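How to Set Up a Trash-Sorting Robot Demo for an Open Day

These notes cover the tabletop demo we run at the Merkau workshop in Sivodville each March. One arm picks up light trash and drops it in a bin while visitors watch. Setup takes a morning if the arm is already on its pedestal.

What you need

A small arm with a two-finger gripper, a white table, a plastic bin with a lid that stays open, and a bag of clean trash. Empty drink bottles and snack wrappers work well. Rinse the bottles first and put the caps back on.

Step 1. Mark the reach

Our arm reaches 700 mm from the base. Draw the arc on the table in pencil and keep every item inside it. Put the bin on the left, well within the arc, and open the lid before you power up.

Step 2. Set the grip

Start with the gripper force low and raise it until a bottle stays put when you tug on it. Thin bottles will crumple. That is fine for this demo, but the fingers have to close further than you expect, so set the closing width for a crushed bottle.

Step 3. Teach the points

Save four positions: home, above the item, at the item, above the bin. Leave 100 mm of clearance over the bin rim. The Baumgart controller asks for a speed at each point — use the slow setting for all of them while people are in the room.

Step 4. Place the barrier

Run the rope 1000 mm from the table edge. At the Jirkau open day we had it closer, and children leaned over it. Keep the stop button on the operator's side.

Step 5. Run it for visitors

Begin at 10 a.m. with a dry run and no audience. After that, do one pick at a time and let people choose the next item. Empty the bin between groups, and keep spare bottles under the table.
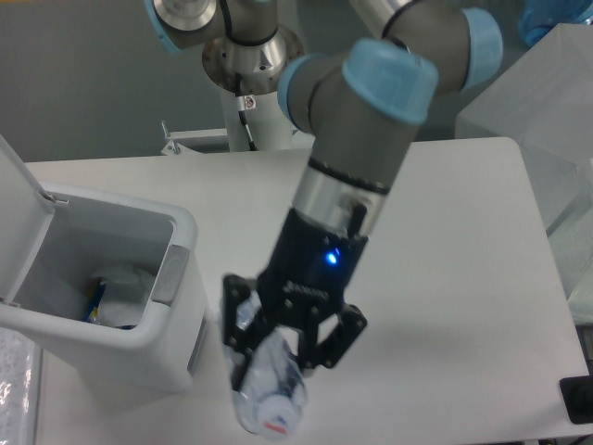 Can the same program be used for glass bottles?

Glass needs its own program, with rubber finger pads and a lower drop point over the bin. We stick to plastic when visitors are present.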